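Print shop notebook, January
Filed under: Shop Notes / Ink and Color

Back on the orange problem, then. I thought I'd put this one to bed before the holidays, but the strips that came out of the window this morning say otherwise, so I'm writing it all down while it's still fresh (and while the coffee is still hot).

Where things stood: the yellow in our warm mixes was fading faster than the red, so anything that started life as a nice pumpkin orange was drifting to a sad salmon pink. I'd put up seven strips on the south window, half of each one covered with foil tape, and left them alone. The old Ernberg yellow went on three of them, the Hamada yellow on the other four. Same red in everything, same white plastic stock, same clear coat. I was pretty sure the Hamada would walk away with it.

It did not walk away with it! The Hamada strips look great in the solid patches, really rich, hardly any step where the tape was. But in the light tints they're just as bad as the Ernberg, and one of them is worse. I peeled the tape twice because I didn't believe it. So the solid patches were fooling me the whole time, and every job I ever checked by looking at the solid patch was checked wrong. Ugh.

I pulled a few odds and ends from the sample drawer to compare tints under the booth lamp – gift cards, a library card, a hotel key card. Small plastic things get handled a lot and spend their lives in wallets, so sun isn't their main enemy, but pictures on cards are full of the in-between tones I've been ignoring. 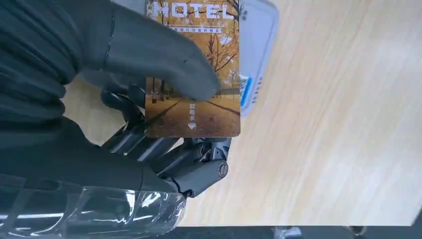 Second round: what I'm changing

Fewer solids, more tints. I made up a new test form with a wedge running from full strength down to a very pale peach, in six steps, and put a gray wedge right next to it. The gray is there because my eye starts lying to me after ten minutes with oranges. If the gray looks pink, I go get a snack and come back.

Also splitting the clear coat question off by itself. Up to now I've been changing yellow and coat in the same batch, which was dumb, and past me knew it was dumb because there's a note in the margin two pages back saying "don't change both." Thanks, past me.

Setup for the new batch:

- Vosico clear on half the strips, no coat at all on the rest
- both yellows, same red as before, stirred and not shaken (the bubbles last time were awful)
- drying rack by the back wall, away from the heater
- strips labeled on the BACK in grease pencil, before coating, so I can read them later

The heater thing matters more than I figured. One strip from the old batch curled up like a potato chip and the fading on it runs in a curve, brightest where it bent away from the glass. I'm tossing that one out of the comparison but keeping it pinned above the sink as a warning.

For subject matter I want something with real fall color on the form too, next to the wedges. A wedge tells you a lot, but people don't look at wedges. They look at leaves, and if the leaves go pink they call us. The key card has just the kind of picture I mean, an autumn avenue with golden foliage, all orange and amber, with big white "HOTEL" lettering near the top. White type on a warm photo is its own headache, by the way, and I'd like some on our form so I can watch whether the coat yellows over it.

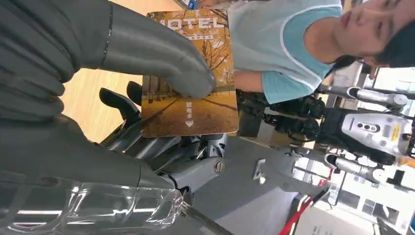

Print and Finishing Shop, Voscombe

Mixed the first pots after lunch. The Ernberg was thick and had a skin on it, so I strained it and went slow. The Hamada poured like cream. I ran the wedges at the normal speed and then again a notch slower, and the slower ones have much cleaner pale steps – I'll use those for the window and keep the fast ones in the dark drawer as references.

One thing I keep going back and forth on is whether to turn the strips partway through. The left side of that window gets the morning sun and the right side gets the tree. I think I'll swap them left to right each time I water the fern, so it'll be even-ish without me having to remember anything new.

Still to do: order more foil tape, wipe down the booth (there's orange on the light switch again, and yes, it was me), and find the missing lid for the red. Strips go up at 5 tomorrow evening, after the glass has been cleaned.

Comments

Pressroom, back bench: We had the same pink shift on the seed packets. It was way worse in the tints there too. I still have the old sheets if you want them.

Night shift: Red lid is on the green. Green lid is on the windowsill.

Reader: Would it help to leave a strip completely uncovered and keep its twin in the drawer? The edge of the tape always fools me a little.

Recent shop notes

- Bubbles in the clear coat, again
- Cleaning up after metallic silver
- Why the gray balance went green in the rain
- Grease pencils that survive a rinse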